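Cellar Notes > Small Producers > Checklists

Filed under: Stillhouse & Storage, Rum, Walk-Rounds

Print this page | E-mail this to a friend

August walk-round, Barreto rum store, with my comments

I do this one every August before the heat gets silly, and people keep asking me for a copy, so I'm typing it up with the comments left in. Fermín Sosa came round with me this year (he built half the racking, so he gets defensive, but he's good company). The marks are OK, FIX or WATCH. Anything marked FIX gets looked at again before we fill another cask.

1. Doors and ways out - OK
Both doors open outward and neither one sticks. Someone had parked a pallet of empty bottles by the back one, which I moved myself and grumbled about. Please don't do that!

2. Vents, high and low - FIX
High vents are clear. Two of the low ones on the yard side had leaves packed into the mesh, and low is where the vapor sits. I pulled out what I could reach with a stick. Needs a proper brush and probably new mesh on the left one.

3. Racking - WATCH
Fermín says the third bay has always leaned. I say it leans more than it did. We put a level on it and argued, and in the end I chalked a line on the wall so next year we'll have something better than our memories to go on.

4. Casks, leaks and weeps - OK, mostly
One weeper on the bottom row, at the head, an old Serach cask we bought second-hand. It's sugared over and seems to be holding. I've tied a rag on it. The Fidero casks are all fine, and I'll admit I didn't expect that when we bought them so cheap. 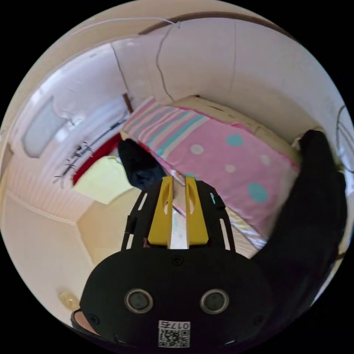
5. Spill kit - FIX
The bin is there and the lid is on, but we're down to one bag of absorbent, and the gloves have gone stiff. Order more of both. The drain cover was on its hook where it belongs, hooray.

6. Grounding clamps on the transfer pump - OK
Clean metal, good bite, cable not frayed. I tugged it harder than anyone is likely to. The Rido pump itself could use a wipe down but that's just me being fussy.

7. Lights and switches - OK
All the sealed fittings have their glass. The one over the blending vat flickers when you first turn it on, so I've asked Amândio Bettencourt to come and look when he's next doing our electrics. No extension cords found this time. (Last year there was a radio. We don't talk about the radio.)

8. Extinguishers - OK
Gauges in the green, pins in, tags current. The one by the scales had a coat hung on it. It was my coat.

9. Blending vat - WATCH
The lid gasket is getting flat along one side and I could smell rum standing next to it, lovely as that is. It'll do until the autumn blend and then I want it changed. Ladder feet are good, all the rubber still on.

10. Stock card against the tank dip - OK
Card says 3,597 liters across the store and our dips came out close enough that I was happy. Keep the dip stick off the floor, please, it has its own bracket.

11. Signs - FIX
The no phones sign has faded to almost nothing. New one wanted, bigger, at eye height, both sides of the door.

Still to do: mesh, absorbent, gloves, sign, and a call to Amândio about the light. Fermín is taking the mesh. I'll do the ordering tonight if I can find the supplier's number.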